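The Man Who Will Talk You Out of a New Phone

Uriel Quiroga has sold used phones on Ledesma Street in Hinwood for 20 years, and he greets most new customers by asking what is wrong with the one they have. If the answer is "nothing, really," he tells them to go home. I watched him do this twice before I had my coat off.

"It's terrible for business," he says. "My wife has mentioned it."

The shop is the width of a generous hallway and sits between a dry cleaner and a place that used to be a different dry cleaner. The counter has a bell on it, which customers ring while looking directly at him. Behind it hangs a handwritten sign with the price of a battery replacement, crossed out and corrected so many times that the current figure is in the margin.

Quiroga came to the trade sideways. He was selling contracts for Saltel at the mall in Plelholm, and by his own account he was good at it, in a way that still bothers him.

"They gave us a script. The first line was, 'How old is your current device?' And whatever the person said, you had to make a face. I'm serious, we practiced the face. Somebody says a year, you go like this." He sucks air through his teeth as if looking at a bad knee. "I did that to my own mother. She bought the phone."

She kept it for a long time, he adds, and complained about it for longer.

He quit the following June, rented the shop with money he'd been putting aside for a truck, and filled the window with other people's castoffs. Business was slow. People in Hinwood would buy a used car with a door that opened only from the inside, but a used phone struck them as unclean.

"They'd hold it like it was a stranger's toothbrush. I had one man ask me who'd been talking on it."

What changed their minds was price. The phone he sells most of goes for $149, and he has kept it at that number through several models, on the theory that people remember the price and forget the phone. He'd rather they didn't ask him about the camera.

"Everybody asks about the camera. I say, what are you taking pictures of? It's the dog. It's always the dog. The dog is going to look fine." 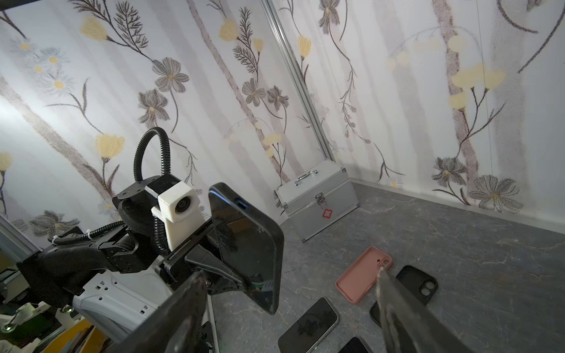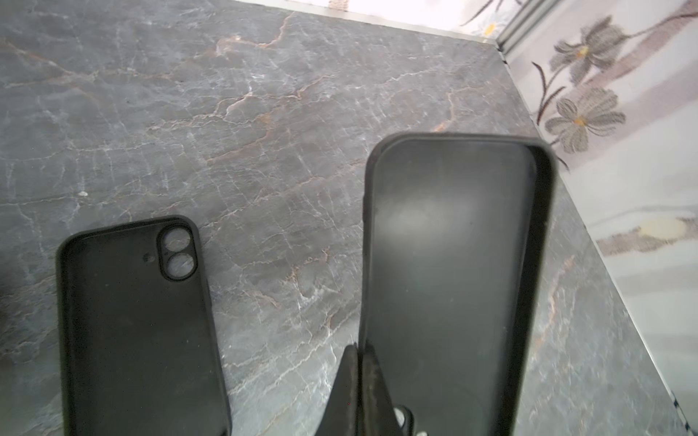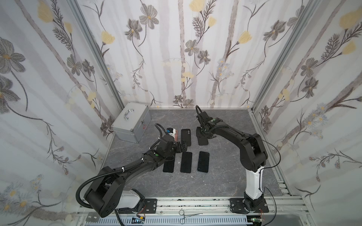 From top: a black smartphone; a pair of black phone cases; smartphones set out with floral wallpaper on three sides.

On cases he is nearly religious. He believes in a plain black one, bought on the same day as the phone and never taken off. Customers who say they prefer to enjoy the design of the phone get a long look, and a business card with the repair prices on the back.

"You enjoy it for a week. Then it goes down the steps at the bus station and you can enjoy it in two pieces."

I ask whether there is such a thing as a good reason to replace a phone. He thinks about it for so long that someone rings the bell. When he comes back, having sold a charging cable to a teenager and advised her against a second one, he has come up with a short list. The phone no longer gets updates. The battery has swelled up, in which case please don't bring it in your pocket. Or you've dropped it in a lake, and he means a lake.

"A sink, I can work with. Bring me a sink."

What about simply wanting a new one?

"Sure. Want it. But then say that. Don't come in here and tell me it's slow. I pick it up, there are 30 apps running and one of them is a flashlight. The phone has a flashlight! It came with one."

He has no patience for rice, either. The bag-of-rice method for drying out a phone has, he says, brought him a steady stream of wet phones with rice in them. He keeps a wooden toothpick in his shirt pocket for charging ports, and the thing he most often pulls out of them is lint, which he shows to the owner on a sheet of white paper, like a doctor with a gallstone. Customers who came in ready to spend $149 leave with a working phone and a small sense of shame. He charges three dollars for this. He used to do it free, but then people didn't believe he'd fixed anything.

Saltel eventually opened a store of its own in Hinwood, two blocks up, with a bench outside and a person at the door whose job is to say hello. Quiroga says he bears them no ill will. He has been in once, to use the restroom, and was asked how old his current device was.

"I told the kid. And he made the face." He seems pleased, on the whole. "Pretty good face, too. Somebody's still teaching it."

His own phone, since I asked, is a hand-me-down from his daughter with a crack across one corner that he has been meaning to get to. It rang while we were talking. It was his mother, who wanted to know if he thought she needed a new one.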